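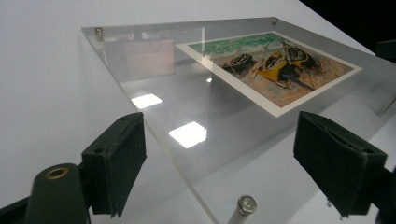
So I finally did the thing I've been threatening to do since June and took the slow train to the coast by myself, no laptop, one small bag. If you've been reading a while you know I'm a terrible vacationer. I pack for weather that hasn't been invented yet and I plan lunch while I'm eating breakfast. This time I booked six nights in Trasgate and nothing else, and then had to sit on my hands to keep from making a spreadsheet.

The train takes forever (237 miles and I swear it stops to say hi to every cow) but I loved it. I read most of a mystery, slept through the pretty part, and ate a cheese sandwich I'd been thinking about since the night before.

Trasgate itself is small. One main street, a harbor, a bakery called Guérin that opens at six and is out of the good stuff by eight. I missed the almond ones two mornings running and on the third I set an alarm, on vacation, for a pastry. Worth it! They're the size of my hand and you will get sugar down your shirt.

The rest of the days were walking, mostly. There's a path out toward Mitska that the lady at the front desk called "flat," and I'd like a word with her. My knees hurt for two days. But the wind was up and there wasn't another person on it for an hour, and I sang the whole of a song I only know the chorus to.

I did spend too much. I'd set myself a limit of $200 for extras and went over it on day four, mainly on soup. The place by the ferry does a fish one with a ton of pepper and I had it three times. I also bought a sweater I don't need, and a jar of pickled something that I'm a bit scared to open.

Would I go alone again? Yeah, I think so. Evenings were a little long. I'd bring a second book and leave the hiking boots, which weigh a ton and gave me a blister anyway.

Next up is laundry.

Recent posts
The great closet clear-out, part 2
10 soups I make when I'm tired
Is the Halico kettle worth it?
My tomatoes gave up before I did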